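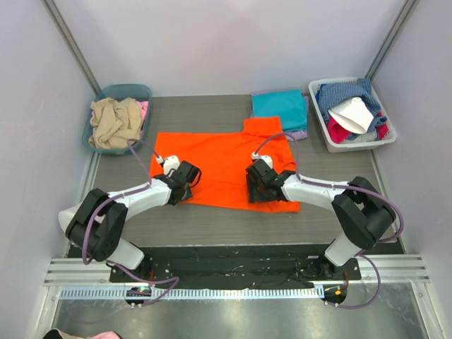
I've wanted to write about clothes mending for ages, mostly because I'm terrible at it, so when the woman who runs Kavum, the little repair shop on Hamel Street, said she'd talk to me between customers, I grabbed my notebook and ran over (with two torn shirts in my bag, naturally). Her first piece of advice had nothing to do with needles. "Spread it out flat before you touch it," she said. "Get it on a table, all of it, and look." I thought of that orange thing up top, laid out wide with wrinkles down the right side, and asked if a few creases mattered. "Oh, they matter! You pin over a wrinkle and you've sewn yourself a pucker."

She started out doing hems for a bridal store in Rellitz and hated nearly every minute. "Brides are lovely. Brides' mothers, less so." She laughed a lot telling me this, and then had to go find a zipper for someone, and when she came back we were on to jeans. Jeans pay the rent, it seems. Last year she fixed 1,049 pieces (she writes every job in a ledger, and yes, I asked to see it) and more than 400 of them were jeans with the same blown-out inner thigh. "People bring them in folded up like it's something shameful. It's friction! Everybody has legs."

I asked what she won't take. Leather, she said, and anything with sequins, and down jackets after a bad week in November when she was still picking feathers out of the register days later. She also sends people away if the fix costs more than they'll ever feel good about. "I'll tell you how to do it at home and you'll buy a spool from me. That's fine. I like selling spools."

So how would she do my shirts? The blue one got a patch from behind, tiny stitches, done in the time it took me to drink a coffee. The other one she held up to the window and sighed at. "You've been tugging this off over your head without unbuttoning it, haven't you?" Guilty - I've done it since high school.

She's teaching a beginners' evening at the shop next month, four people at a time, bring your own torn thing. I've signed up. The second shirt is coming with me, and she's already told me I'm the one who'll be sewing it.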